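Vundine has put two robot arms on the sorting benches at its Clemilside laundry, where staff handle some 200 bags of hotel and care home washing a shift. The arms, supplied by Zetik, take on cloth and small items at the bench.

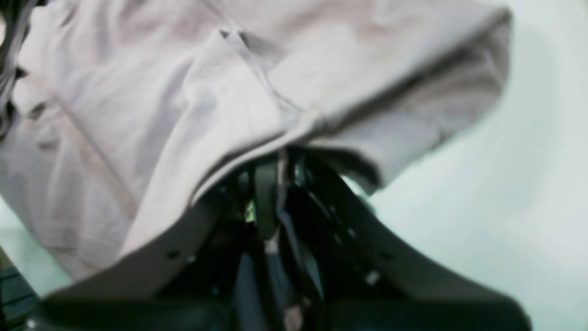 Jobs are not being cut, the firm says, but they are moving. Eight sorters will switch to checking and repairs by March, with training in paid hours - a point the union pressed for. The early start stays at 6am.

The same arms are being tried on small hard objects, which at present are picked out by hand.

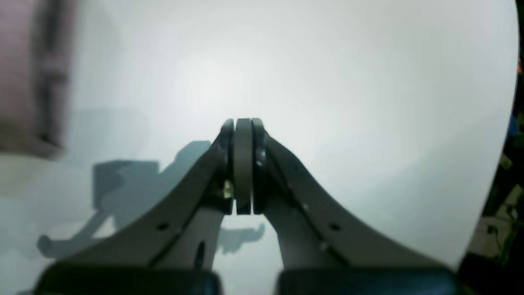

Vaughan said the new work was easier on the back but that the bench was a lonelier place, and asked whether the repair grade would be paid more. Vundine says pay will be looked at in the summer.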